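Re: [Zastach-users] Workstation refurb, reseating the CPU

> We have a batch of retired workstations from the Goodwin office and
> the Nulska guide says to take the processor out of every one, clean
> it, and put it back before running memory tests. It says this clears
> up most of the boot faults. Has anyone on the list done it that way?
> I'd also like to know if it's worth buying the Zuderon paste they
> recommend. We have 57 machines to get through before the end of
> December.

I've read that guide twice now and I'm still not convinced. "Most of the boot faults" is a big claim and there isn't one number behind it. Which faults? On which boards? My own experience with these older Xeon boxes is that the trouble is memory, or a dead coin cell, or a power supply on its way out. The processor is usually the last thing I touch.

If you do open the socket, do it with the case on its side and good light. One of the boards I'm going by has an E5-1630V3 in it, with four memory slots on each side of the socket, so there isn't a lot of elbow room. Lift the load plate all the way up before you go near the chip.
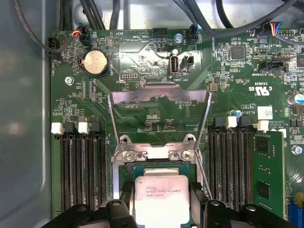
Do you have to take the memory out before you open the socket?

You can leave it in if the load plate swings clear and you can get your fingers to both sides of the chip. I pull the modules anyway when I plan to test them one at a time, and I write down which slot each one came from.

What bothers me more is the idea of doing this to every machine whether it has a fault or not. Each time you lift a processor out of one of these sockets you get a fresh chance to bend a pin or drop a screw down the side of the board. A machine that boots and passes a memory test doesn't need its CPU taken out. I'd want to see somebody run half a batch with the reseat and half without before I believed it did any good.

As for the paste, I tried the Zuderon stuff on 2 machines last winter. One ran at 60 degrees under load and the other at 66, and the plain gray paste I normally buy landed in between. Draw your own conclusions — mine was to keep buying the cheap one. Get the old residue off the lid properly and you've done most of what can be done there. 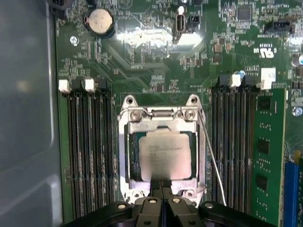 Check the load levers as you close things up, too. They should go down with a firm, even push and hook under the catch. If one fights you at the start, stop and look at how the chip is sitting. The guide says "some resistance is normal," which is true and also no help at all to a person who has never done it before.

My order would be coin cell, then one known good module on its own, then a swapped power supply, and only after that the socket. If the guide's author is reading this list I'd be glad to see the records, and I'll say so here if they change my mind.

One more question for the original poster. Are the faults you're seeing all no-picture faults, or do some of them get as far as the BIOS screen? You didn't say, and it makes a difference to where I'd start.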